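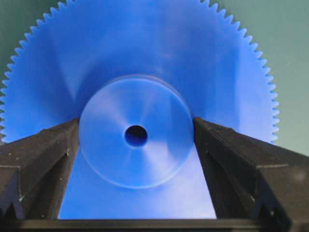 Reading time: 3 minutes

Plastic gears: cleaning, checking and keeping spares

A plastic gear in a kitchen mixer, shredder or small bench machine will run for years if it is kept clean and the shaft is true. Most of the ones brought to our repair bench at Gresa have failed for dull reasons: grit, the wrong grease, or a shaft that has been forced on with a hammer.

A blue spur gear like this one, with fine pointed teeth all the way round and a raised hub in the middle, is easy enough to look after. Fine teeth run quietly but they hold dirt, so they need more brushing than coarse ones.

Taking it off

Unplug the machine first. Take a photo before you undo anything, and put the screws in a jar lid in the order they came out. Pull the gear by the hub, never by the rim. If it won't move, look for a grub screw or a small clip before you pull any harder. Two flat levers, one each side of the hub, will lift it evenly. A single screwdriver tends to tilt it and mark the bore.

Cleaning

Use warm water, a drop of washing-up liquid and an old toothbrush. Brush across the teeth, along the gaps, and turn the gear a little at a time. Old grease that has gone hard will come away with a wooden cocktail stick. Keep metal picks out of it.

Don't use acetone, cellulose thinners or brake cleaner. Some plastics craze straight away and some do it a week later. Don't put gears in the dishwasher either.

Clean the bore with a cotton bud. Leave the gear to dry on a towel overnight, away from the radiator.

Checking for wear

Hold it up to a window and turn it slowly. Sound teeth all have the same outline against the light. Worn ones look rounded or lean over to one side. Then check:

The root of each tooth, where hairline cracks start.
The join between hub and face. Press gently with both thumbs – a click means a crack.
The bore. It should slide on to the shaft without rocking.

One chipped tooth will soon damage the gear it runs against, so replace it. Glue doesn't hold on teeth. If the mating gear is also worn, change the pair.

Grease

Use a grease marked safe for plastics, and a thin smear only. We use the white one from Jurkar, and a 60 g tube lasts us 12 months. Put a little on the teeth, turn the machine by hand, and wipe off whatever gets pushed to the sides. If the gear is near food, the grease has to be food grade as well.

Storing spares

Lay gears flat in a lidded box, out of the sun. Hung on a nail they can go slightly oval over a hot August in the shed. Write the tooth count, bore size and machine on a slip of paper and keep it in the bag with the gear – pen on the plastic rubs off.

To count teeth, mark one with a dot of chalk and go round from there.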